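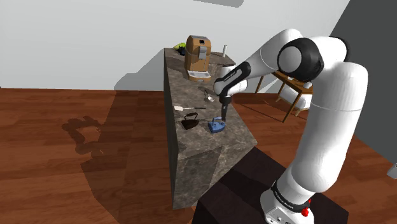 4.2 Who Tidies Up for the Robot?

Papers > Work and Automation > The Losstead Study > Section 4

Reading time: 4 minutes

Figure 2. Counter reset in simulation, with the gripper at the blue iron. A second iron, a spatula and a ladle share the countertop.

The reset is the part of an apartment turnover that guests never think about. Between one stay and the next, everything left out on the kitchen counter has to be returned to its place or declared missing. At Losstead, a building of serviced apartments, this work belonged to the housekeeping team until May, when the operator began trialing an arm supplied by Ramano under the product name Tranda. The housekeeping team has 32 members. The arm was introduced to them in a slide deck as the thirty-third, a joke that was received in silence and has not been repeated.

Before the arm was allowed near a real kitchen, its tasks were rehearsed in simulated ones such as that in Figure 2. We asked housekeepers to look at these scenes with us, on the grounds that they had opinions about counters and that no one had yet collected them. The sessions ran long.

The first objection concerned the iron. To the project team, an iron is a graspable object with a starting position and a goal position. To a housekeeper it is an object with a question attached, namely when it was last switched on. Jintana Boonyarit, a shift lead with 10 years in the building, studied the scene for some time and asked who had left two irons out beside a ladle. She was told that the objects had been placed by the software. "Then the software needs a talking-to," she said, and wanted to know whether the arm would check for heat before picking one up. The answer was that heat was not represented. She wrote this down in her own notebook, where it joined several other things that were not represented: crumbs, stickiness, guests who are still in the shower.

We do not offer this as proof that the simulation was bad. It did what it had been built to do, and the arm became better at picking up irons. Our interest is in where the unrepresented things went. They did not disappear on the way from the rendered kitchen to the real one. They were reassigned, mostly to the people who had been dealing with them before, and mostly under new names.

The clearest case is a task now called scene preparation. Before the arm can begin, someone must enter the kitchen, establish that the irons are cold and unplugged, wipe anything sticky, and move objects that overlap so that each can be gripped on its own. Only then is the arm started. Housekeepers pointed out, at first politely, that by the time a counter has been prepared in this way it is very nearly reset. One had timed herself carrying on and finishing the job, and reported that she was done before the arm had selected its first object. The project team replied that this would improve with later releases. Both statements may well be true.

Scene preparation did not appear on the rota. Counter resets had been removed from it when the trial started, and the hours went with them. For the opening weeks of the trial, then, the building was officially saving time on a task that had been divided in two, with the human half written down nowhere. Boonyarit solved this by adding a line to the paper rota in pen. The line read "getting ready for the arm," and the hours beside it were eventually paid. When we asked the site manager how the line had come to be approved, he said he had assumed it was part of the deployment plan.

Other changes were more welcome. The arm does not mind reaching across a deep island to the far corner, and several housekeepers with sore shoulders were glad to let it. It also gave the team an unexpected standing. Engineers from the Bainbridge office, who had previously walked past the linen room on their way to the elevator, began to stop at it with questions. Where does a spatula live? Is the ladle's place a drawer or a hook? Do all the apartments agree? (They do not. There had been a quiet dispute about the ladle for years, and the engineers' question reopened it.) Answering such questions became a recognized duty, though without a pay grade, and 2 of the housekeepers were later asked to review new scenes before they were used for rehearsal.

Their reviews were brisk. One scene was returned with the comment that no guest had ever owned that much fruit. Another was rejected for being too clean to be worth anyone's time, including the robot's. The engineers kept both comments and acted on the second, adding more cluttered counters to the set. The review work now takes place at a desk, sitting down, and there is a waiting list for it. Boonyarit has declined a place on the list. She prefers, she told us, to be in the room with the iron.

We return to the paper rota in Section 4.3, where it acquires a second handwritten line.

Contact the authors | © The Losstead Study | Back to top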